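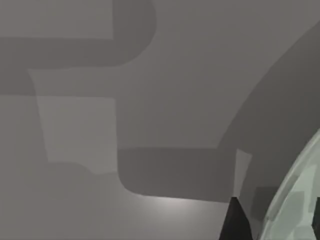
According to one reader, the council told him that a use which has gone on long enough becomes lawful by itself, so paying for a certificate is paying for a sheet of paper. The first half of that is correct. The second half depends on whether he ever means to sell, let, insure or borrow against the site.

A certificate of lawfulness of existing use or development is issued in England under section 191 of the Town and Country Planning Act 1990. It doesn't grant planning permission. It records that, on the date of the application, a described use or building was beyond the reach of enforcement. The merits don't come into it. Noise, traffic, appearance and the local plan are all irrelevant, and the planning officer has only to decide what happened and when.

## Which period applies

Most changes of use become immune from enforcement after 10 years. So does a breach of a planning condition. Building works and changes of use to a single dwelling used to have a shorter period of four years. That period was withdrawn in April 2024, but it still protects works substantially completed, or dwelling uses begun, before the change took effect. An owner relying on it must now prove an older date, and the records for older dates are usually worse.

Time runs only while the council could have taken action. If a use stops for long enough that an inspector arriving on site would have found nothing to enforce against, the clock is likely to start again when it resumes. Short breaks in ordinary trading are treated differently from an empty building, and the line between them is a question of fact and degree.

## The Uredance yard

Uredance is a former dairy yard outside Galtley. Its owners had let it for vehicle storage for well over a decade, under a permission that covered agriculture only. When a buyer's solicitor asked for evidence of lawful use, the owners instructed Fatlow, a small planning practice, to apply.

The first application was refused. It contained 324 pages, most of them bank statements, and two short sworn statements saying that the yard had been used for storage 'throughout'. Neither said which part of the yard. The aerial photographs showed vehicles on the northern half in every year and on the southern half in only some of them. The red line on the plan went around both.

The second application ran to 53 pages. It was confined to the northern half and organised by year - tenancy, rent received, insurance schedule, photograph - with gaps identified and explained. A gap of several weeks between two tenants was covered by a statement from Dhillon, the recovery firm that took the second tenancy, confirming that its vehicles had been brought in before the lease was signed. The certificate was granted.

The southern half has no certificate. The sale price was adjusted to suit.

## What the council weighs

The burden of proof is on the applicant and the standard is the balance of probabilities. If the council has no evidence of its own, and nobody else's evidence contradicts the applicant's, there is no good reason to refuse, provided the applicant's account is precise and unambiguous. Most arguments are about those two words.

Sworn statements carry more weight than letters. They should give dates, identify areas on an attached plan and say how the witness knows. Identical wording from several witnesses does little for any of them. Council tax and business rates records help with dates but may describe the property loosely.

## Describing the use

The wording of the certificate matters as much as the grant. 'Storage' alone may let in more, or less, than the owner expects. The Uredance certificate refers to the open storage of motor vehicles on 133 square metres of hardstanding, shown hatched on the plan. A later growth in numbers may be harmless or may amount to a material change of use, and a description which fixes the scale gives both sides something to measure from.

## When it won't work

An enforcement notice in force defeats an application if the use contravenes its requirements, however old the use may be. Deliberate concealment can also allow the council to act outside the normal periods, by way of a planning enforcement order from the magistrates' court.

A certificate can be revoked if a statement in the application was false in a material respect, or if material information was withheld. Knowingly making a false statement to obtain one is an offence. A refusal can be appealed, and there is no time limit for doing so at present, although evidence seldom improves with keeping.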